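Drelura: a corpus of packaging and leaflet text for hyphenation and line-break testing

Version 2, released 29 Mar 2025

Summary

Drelura is a text corpus of short printed copy: ingredient lists, care labels, assembly leaflets, storage notes and warning panels. It was compiled to test line-breaking and hyphenation code on text set in very narrow columns, where ordinary book corpora give misleading results. The release holds 2,986 records, each with the source text and one reference line-break solution.

Contents

- records.tsv – one record per line, tab-separated, UTF-8 without a byte order mark
- breaks.tsv – reference breaks, keyed by record id
- exceptions.txt – 195 words whose break points override the pattern file
- split.txt – record ids for the tune and test portions
- CHANGES – differences from the first release

Fields in records.tsv

- id: stable across releases; ids of withdrawn records are not reused
- kind: ingredients, care, leaflet, storage or warning
- measure: target column width in ems
- text: source text, with soft hyphens removed
- origin: burine, jollari or ostrowski

Sources

The text comes from three suppliers of proof files. Burine contributed most of the ingredient and storage copy. Jollari contributed assembly leaflets, and the Ostrowski print shop contributed care labels and warnings from its September proof archive. All three gave written permission for redistribution of the text. Layout files, fonts and artwork are excluded. Trade names in the text were replaced with neutral tokens of equal length, so that the widths stay close to those of the original setting.

Preparation

Text was exported from the proof files, normalized to NFC, and stripped of forced line endings. Bulleted leaflets were divided at the bullet, one record per item. Numbers and units were joined with a no-break space where the supplier's style sheet called for it, and left alone elsewhere. Duplicate records were removed after case folding. Near duplicates were kept – ingredient lists that differ by one additive often break differently, and that difference is useful to a tester.

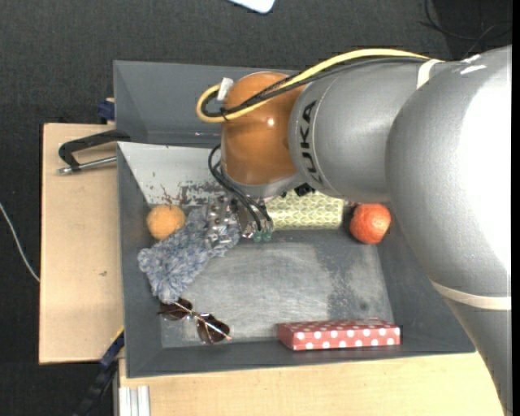 Why is there only one reference solution per record, asked Burine when the draft card was circulated, if two settings can have the same total penalty? The question is fair. Ties are resolved toward the solution with fewer hyphens, then toward the one whose last line is longer. Records with a tie carry the value 1 in the tie column of breaks.tsv, and a scorer may choose to accept any solution with equal penalty for them.

Reference breaks

Breaks were computed with a total-fit method over the whole record, then checked by hand. Two consecutive hyphenated lines are allowed, three are not. A word may not be broken before its third letter or after its third-to-last letter. Chemical names are the main exception and account for most of exceptions.txt. E-numbers, temperatures and batch codes are never broken.

Widths are taken from a generic sans-serif metric table and not from the suppliers' fonts. Results at measures under nine ems are sensitive to this choice and should be reported separately.

Split

The tune portion has 2,445 records. The remainder is the test portion. Records from one leaflet always fall in the same portion. The split was drawn once and should not be redrawn if scores are to be compared.

Known problems

- Care labels use many abbreviations. A period inside an abbreviation is sometimes followed by a plain space, which permits a break that a compositor would refuse.
- The kind value is unreliable for leaflets that end with a warning panel.
- Slashes are treated as break opportunities in ingredient lists but not in storage notes. This follows the suppliers' practice and was left as found.
- The corpus is American English only. Do not use it to judge British hyphenation, where the preferred break points differ.

Out of scope

The corpus should not be used as a source of dietary, laundry or safety information. Many records are fragments, and some were superseded before printing.

License

Text and reference breaks may be used and redistributed with attribution to Drelura. Modified copies need a different name.

Comments

The tie column is missing from the field list. I found it only by opening breaks.tsv.

Does exceptions.txt apply before or after case folding? My scores on the ingredient records change a good deal depending on which I pick.

After. It should be in CHANGES but the line got dropped.

Any chance of a measure below seven ems? Our spice jar labels run narrower than anything in the test portion.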